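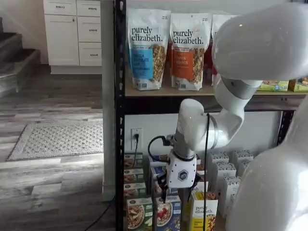
How to Submit a Film Review to the Plenerard Listings

Last updated Tue 9 August

These steps cover writing, formatting and filing a review of a theatrical or streaming release. They apply to first-run films only. Reissues and festival shorts use a separate form.

Before you start

You need a contributor login and a confirmed screening slot. If the slot still shows as "held" in the calendar, do not begin. Held slots are released to other reviewers after 5 days.

Check the title against the Komano index. Many films carry a working title during production and a different one at release, and the index lists both. Use the release title as it appears on the print, including punctuation. Foreign titles go in the original language first, with the English title in parentheses.

Step 1. Record the basic data

Open a new entry and fill in the header fields in this order: title, director, rating, running time, distributor, release date. Running time is entered in whole minutes and includes end credits. If the rating is pending, enter NR and set the reminder flag. Do not guess a rating from the trailer.

Step 2. Take notes at the screening

Use paper. Screens are not allowed in press screenings, even at low brightness. Write down the time when the film starts, and mark later notes against it. Quoted dialogue must be copied word for word or left out.

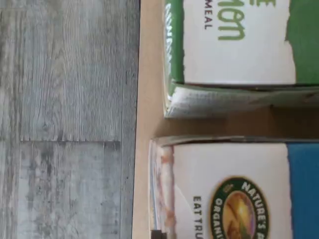 Film Desk, Reviews and Listings

Step 3. Write the draft

Maximum length is 3,000 characters with spaces. The editor counts the header separately.

The first paragraph states what kind of film it is and gives a judgment. Plot summary follows and should stop before the end of the first act. Anything past that point goes inside the spoiler field, which readers open by choice. Box office and budget figures belong in the news section. Leave them out of the review unless the film itself is about money.

If the film is a sequel or an adaptation, say so once. Assume the reader has not seen the earlier film or read the book. Comparison is fine as long as the sentence still makes sense to that reader.

Step 4. Assign a score

Scores run from 0 to 100 in whole numbers. The site converts them to stars. A score of 56 displays as three stars, and so does a 60, so the text has to carry the difference. Enter the score after the draft is finished. The field locks on first save and can be changed only by the desk.

Step 5. Add tags

Choose 2 genre tags and one format tag. Genre tags come from the fixed list. Science fiction with a fantasy setting is tagged "science fiction" first if the story gives a technical cause for its events, and "fantasy" first if it does not. The format tag is the format you saw, which may differ from the one most theaters will show.

Step 6. Run the checker

Select Kerkero from the Tools menu. It flags missing header fields, unmatched names and spoiler text outside the spoiler field. Red flags block filing. Yellow flags do not, but each one needs a short note in the comment box.

Step 7. File

Press File, then confirm the embargo time. All times are Eastern. Once filed, the entry moves to the Lu queue and becomes read-only.

Corrections

Use the Correct link on the published page. Errors of fact are fixed in place with a dated note at the bottom. Scores are not revised after publication.

December releases

The awards season queue opens in December and takes longer to clear. File these reviews a full day before the embargo lifts.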